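Strata Living Forum > Noise, Neighbours and Bylaws > Chair scraping from upstairs, 11 pm onward
5 people are following this thread

thoa_ta
Posted in November

Long-time reader, first-time complainer. I'm on the third floor of a concrete walk-up with original hardwood. The fellow above me has a home office directly over my bedroom and every night between 11 pm and whenever he gives up on life, his chair goes back and forth like he's sanding the floor with it. I've met him. Lovely man. Waters my balcony basil when I'm away, which makes this much harder.

Has anyone dealt with this without a) going to council or b) moving? I paid $593 to have a bloke look at my ceiling and his professional opinion was that there was a chair above it.

rahimi_f
Senior member

Council first, feelings later. Put it in writing, cite the quiet hours bylaw, keep a log. I kept mine for 60 nights and it was the best-read document in our building's history. The neighbour got a letter, bought a rug and now doesn't hold the lift for me. We're both happy with that arrangement. 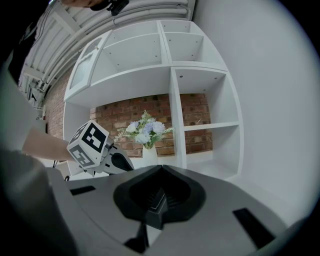
Esmaeil Yazdani

Strongly disagree with Farhad, which will surprise no one who has read any thread either of us has been in. A bylaw letter is what you send when you've already decided you hate someone. Thoa has a neighbour who waters basil. You don't open with paperwork on a basil man.

Go up, say hello, and ask him to come down to yours while somebody else rolls about in his chair. He almost certainly has no idea. When I was the upstairs neighbour (yes, I was once the villain, it was a drum stool) I only believed it once I'd stood in the unit below and heard it for myself. I was so ashamed I brought them a flan.

Things that worked for me, cheapest first:
Felt pads, if the chair has fixed legs. They fall off. Buy the whole sheet.
Soft wheels, if it has wheels. Check the stem size before ordering, unlike me.
A rug with a proper dense underlay. The thin stuff from the dollar shop is basically a colour choice.

rahimi_f
Senior member

So your plan for noise is flan.

Esmaeil Yazdani

My plan for noise is talking, with flan in reserve.

hskii
Posted 4:40 pm

Hyun-seo here, renovations person, occasionally useful. Two different noises get lumped together in these threads. Impact noise is the thud when something lands. Scrape and roll is friction travelling through the slab, and that's your 11 pm concert. Ceiling insulation on your side does very little for the second one, so please don't let anybody quote you for it yet.

The fix belongs on his floor. Underlay under a rug that reaches well past where the chair travels. People buy the little clear mat, the chair wanders off the edge of it, and now there's a bump AND a scrape. If he works at the far end of the desk, the rug has to go there too.

Also worth asking what he's sitting on. The heavy executive numbers are the worst for it, everyone shoves them back with their whole body when they stand up. The dining-style ones with thin legs don't thud as much but they screech like a cockatoo. 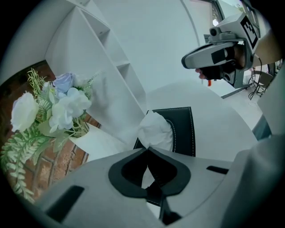
Black leather, white stitching. Handsome, and I still want something soft under it.

thoa_ta

The $593 bloke did quote me for insulation. $2247. He drew a diagram.

hskii

Of course he drew a diagram.

rahimi_f
Senior member

I'd like it noted that my rug outcome and Esmaeil's rug outcome are the same rug.

afshin.k
Lurker, mostly

Different view from the top floor. I've been on the receiving end of one of Farhad's sort of letters (not from Farhad, I hope) and it cost me a month of tiptoeing around in my own kitchen. It was the family beside me the whole time. Concrete lies about direction. Before anyone gets a letter or a flan, make sure the noise is coming from where you think it is. Knock on his door at 11:15 and see who's awake.

I've got a Namach rug over a Rolum underlay now, the thick grey one. Neither was cheap and the underlay smelled like a tire for a fortnight. Air it on the balcony first.

Esmaeil Yazdani

Knocking on a man's door at 11:15 at night is how you lose the basil.

afshin.k
Lurker, mostly

Text him, then.

thoa_ta

Update. I texted him. He came down in his slippers, his sister sat in the chair and rolled about, and he stood in my bedroom with his hand over his mouth. It's definitely him. He's ordering a rug, and has asked me to help choose the colour, as I'm apparently the one who'll be getting the benefit.

No flan was required. He has however mentioned that he can hear my blender.

rahimi_f
Senior member

Start a log.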